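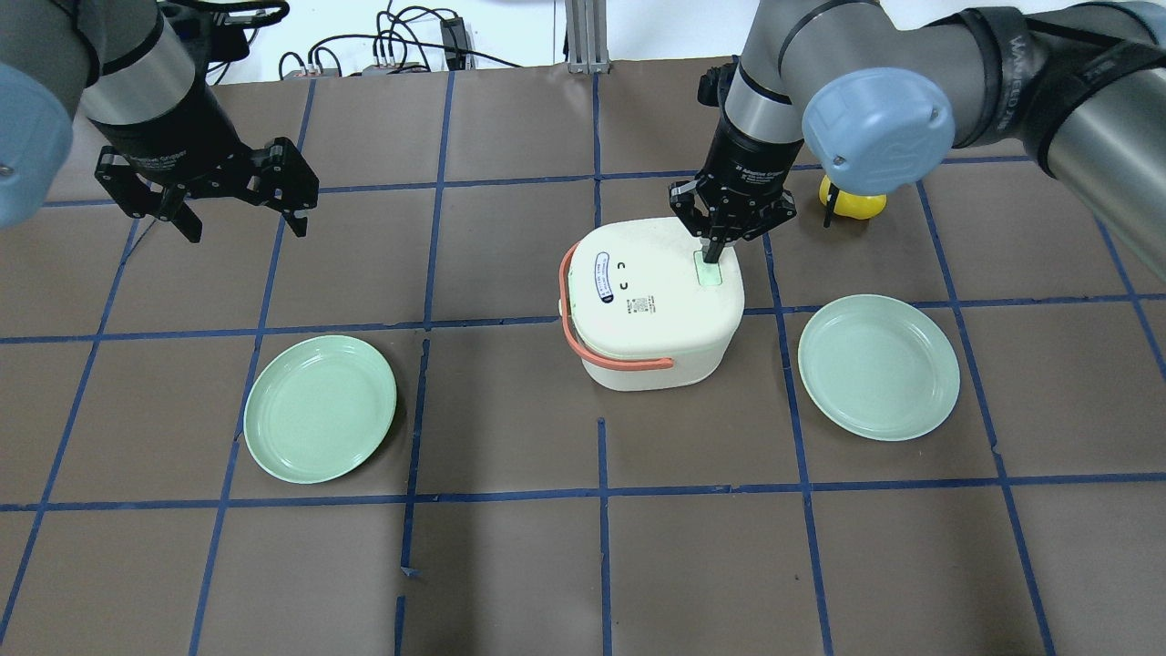 Shared Arm Cells: Your Questions on the House Rules
Posted in: Lab Safety & Good Practice
By Piyumi Mollah, January
16 shares | 2 comments

These are the questions people send us most often before they book a cell at Zarkitden. The full rules are in the Marikar handbook. If this page and the handbook disagree, follow the handbook.

Who can run a two-arm task?
Anyone who has passed the Gruvau induction and has been signed off on the arms they want to use. Being signed off on one arm does not cover you for two.

How fast may the arms move?
The house limit is 300 mm per second at the tool for any task with household objects. Slower is fine. If you need to go faster, write to us first and attach your risk assessment.

May I use kitchen appliances in the cell?
You may, if they have a current electrical test label and are entered on your task sheet. Food and water need a separate form. Pressing buttons and opening lids are covered by the standard sheet, but you must give a force limit for each contact.

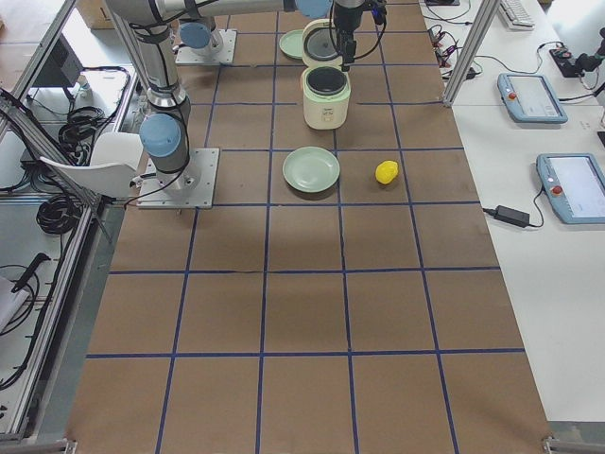 Where should the teach pendant be during a run?
Within arm's reach of the operator, with the stop button facing up and nothing on top of it. Test each stop at the start of your session and initial the log. If you leave the cell, even briefly, stop the program first.

Can I change the tape grid on the table?
No. Other groups use the same grid for placing their objects. If a strip lifts, report it to the Eltatach desk and they will replace it.

What should be on the task sheet?
List every object on the table, its starting square, and which arm is allowed to touch it. An arm that is waiting should be held clear of the one that is working. Add the program version and the name of the operator.

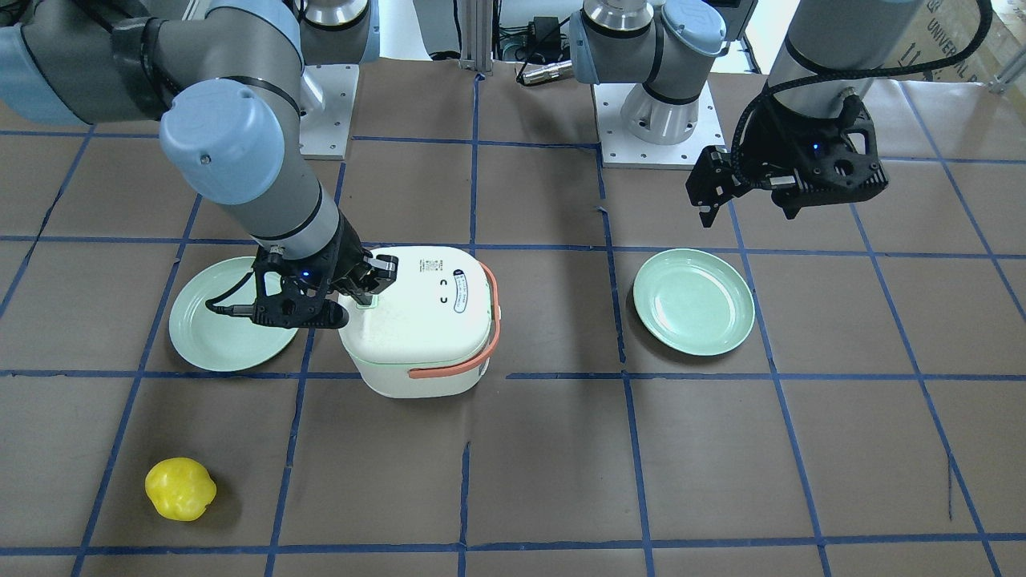 Right arm at the cooker lid, left arm held clear above the table.

Do I have to report a near miss?
Yes, on the same day. A dropped plate counts, and so does a finger pad that slips off a lid. Use form 2,093 and leave the objects where they are until someone has signed it.

Filed under: robot cells, shared equipment, task sheets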